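Quick one before I have to run

So the desk purge is still going. Started in July, thought it would take me 2 evenings, ha. The Skimorix drawer unit is finally empty and out in the hall, and the Flilard boxes are stacked by the door, 4 of them, all labeled. Mostly labeled.

Paper was the worst. Manuals for stuff I gave away years ago. A reprint of an 1855 street map I swore I'd frame. More than 40 receipts from Stamatopoulos, all for lunch, all faded to nothing. Gone, gone, gone. Kept the map.

Cables went in a Fasov bin and teh lid closes if you lean on it. Good enough for now.

Last category is the little holders and stands, the things you buy to hold other things. I had way too many and most were plastic and ugly, so those went in the donate box without much thought. Keeping the black wire one though. I like the tall loop and the small curls at the ends, and it looks nice on light wood, doesn't feel like clutter the way the chunky ones did. No idea what goes on it yet. Mail maybe, or my recipe cards. Will decide tomorow.

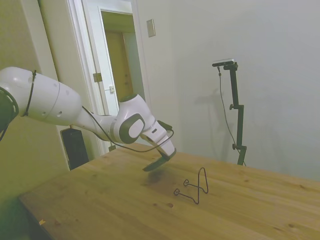
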